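Lista: flurell-datos
Asunto: Re: ¿seguimos grabando demostraciones en simulación?
Fecha: 19 de septiembre de 2020

Hola a todos:

El mensaje anterior decía:

> Ya tenemos 1772 episodios de la tarea de la fruta y el plato.
> ¿Merece la pena seguir en el simulador o pasamos al banco de
> Ivberg? Me preocupa que todas las trayectorias se parezcan
> demasiado. Además, en Drirnport piden el lote antes de febrero.

Yo seguiría, ¡y con muchas ganas! Ayer repasé 210 episodios seguidos y los que más me gustaron son los «feos»: agarres torcidos, una mano que duda, una aproximación que se corrige a mitad de camino. De eso vamos cortos, y en simulación nos sale baratísimo conseguirlo.

Propongo otros 100 con la posición inicial de la fruta más abierta (hasta ahora casi siempre cae en la misma zona) y con el plato también movido. Los fallos no los borréis, por favor — marcadlos con la etiqueta «fallo» y subidlos igual, que para el filtro de Fothergill van de maravilla.

Otra cosa: en 12 episodios la mano izquierda no tiene ninguna trayectoria guardada. Creo que es el exportador y no la teleoperación, así que antes de repetirlos miraría los registros en bruto.

Un saludo, y gracias por el ritmo que lleváis, ¡da gusto abrir la carpeta cada mañana! 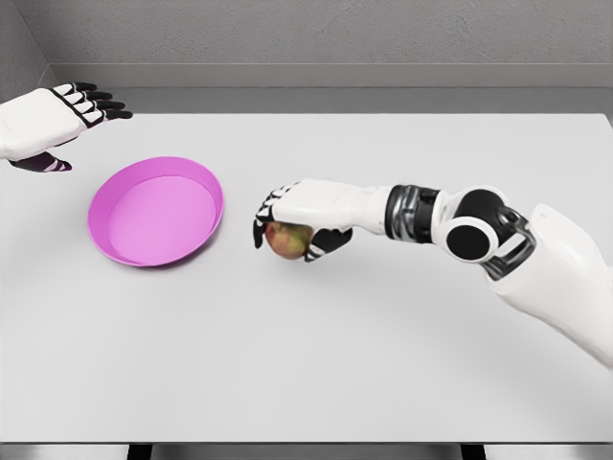 P. D.: si alguien tiene un rato para probar el exportador nuevo, que lo diga en la lista y le paso la rama. Con un par de episodios cortos basta.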